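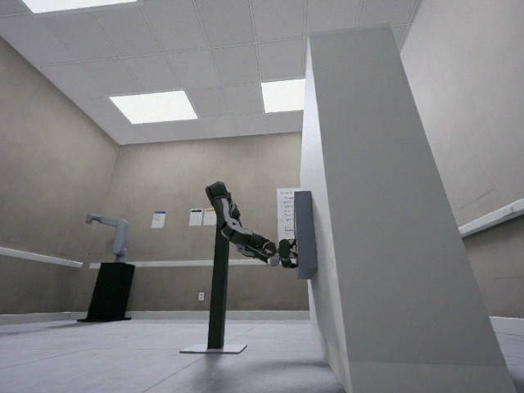
The gray panel at the left face of the white block.

Brirkbridge Residents' Association
Minutes of the October meeting, library reading room, 6.30 p.m.

Chair: Hertta Sjöberg
Minutes: Jihad Najjar
Present: 12 members. Apologies were received from Mrs. Makokha.

1. Minutes of the last meeting
Accepted with one correction. The street in item 3 should be Erner Lane and not Erner Road.

2. Night bus
The chair has written again to the bus company about line 108. The answer is that the last departure stays at 10 p.m. until spring. Several members were not satisfied with this. It was agreed to collect signatures at the market and send them together with a new letter.
Action: Hertta Sjöberg

3. Allotment water
The tap at the lower gate is leaking since summer. Jihad Najjar got one offer for the repair, 1000 euros, and the meeting found it too high. He will ask for a second offer. The water will be closed for winter as usual, and plot holders are asked to empty their hoses before.
Action: Jihad Najjar 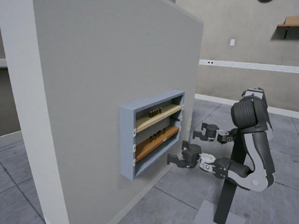

Wall cabinet with brown vials on both shelves.

4. Winter lunch
The lunch will be held in the school hall. Soup, bread and coffee. It was discussed if we should ask for payment from guests. The vote was 4 against and the rest in favor, so guests will pay a small sum at the door.

5. Other matters
The hedge at the Sornusix parking lot is hiding the stop sign. The chair will call them.

The meeting was closed at 8.10 p.m. The next meeting is in the same room.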